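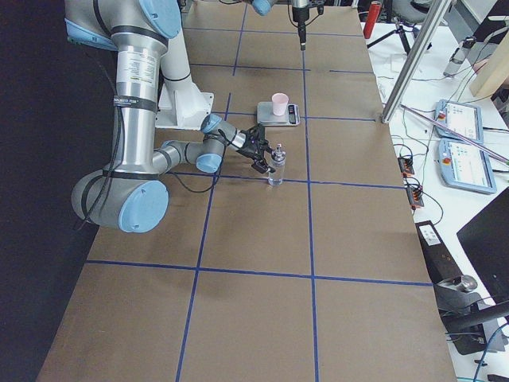

Kitchen measuring course opens at Fovden community house

Posted 2/26/20

A new evening course in weighing and measuring for the home kitchen has started at the Fovden community house, and the first group is already full. The course is led by Hildegard Heitmann, who taught home economics in the town for many years and who came back from retirement to do it.

The idea is simple. Many people in Fovden cook from recipes that they received from family members in other countries, and these recipes use grams, while the cups and spoons in the local shops are made for another system. Mrs. Heitmann wants her students to feel at home with a small digital scale, so that they can follow any recipe without fear.

"People buy a scale, they use it one time for a cake, and then it lives in the drawer," she said on the first evening. "I would like that it stays on the counter."

The course has six lessons of two hours each. In the first lesson the students learn to set the scale to zero with an empty cup standing on it, and then to add flour, rice or sugar until they reach the amount they need. Mrs. Heitmann prefers paper cups for this exercise. They weigh very little, and they can be put in a row with the names of the students written on them. For the first task everybody had to guess the weight of a cup of rice before the display was switched on. Arif Munasinghe guessed 272 grams and was only 2 grams wrong, for which he received applause and a jar of plum jam.

The second lesson is about liquids. It covers the difference between weight and volume, which gave some trouble to last year's trial group, and it also includes a part on mixing cleaning solutions for the kitchen. The students will prepare a mild vinegar cleaner, fill it in spray bottles and write a label with the date and the contents. Britta Tiedemann, who manages the rooms of the community house, asked for this part to be added. She has seen too many bottles under the sink without any label, she said, and she does not want to smell them to find out what is inside.

Later lessons will treat bread dough, salt for pickles, portions for large families, and the division of one big purchase into smaller bags. The last evening will be a dinner, cooked by the group from recipes that the students bring themselves. Haziq Wijaya has already offered his mother's coconut rice, a recipe that until now has never been written down. He plans to visit her with a scale in the bag and to weigh every handful before it goes into the pot.

The fee is 60 dollars for all six lessons, ingredients included. The hardware store Wiegand has given a discount on the scales, and the rest of the cost is covered by a grant of 900 dollars from the Drirkano fund for adult education. Students may bring their own scale if they have one, and Mrs. Heitmann will check it with a set of brass weights — a service she also offers to visitors who are not in the course, on the same evening, before the lesson begins.

There is a waiting list for the second group, which should start after the summer. A third group, with lessons in the morning, is planned for November if there is enough interest. Normand Gauthier at the front desk takes the names, in person or by telephone. The lessons are held in English, but Mrs. Heitmann is glad to explain things again in German when somebody needs it.

Participants should bring an apron, a pencil and a container with a lid for taking food home. Children over ten may come with a parent and pay half.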